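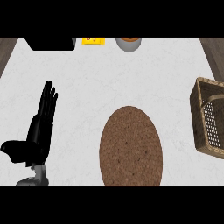
Marites Layug says I should just let the planner think longer and quit fussing. Maybe! But I gave Nudlow 3,000 samples per step last March, and all I got was a slower wrong answer.

My gripe is with the cost function. We keep piling on terms - I had 30 of them at one point - and then act surprised when two start fighting.

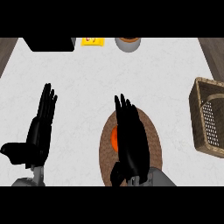
So I cut mine down to 6, and now when a reach goes bad I can read the log and tell which term did it. I'd take that over more compute any day.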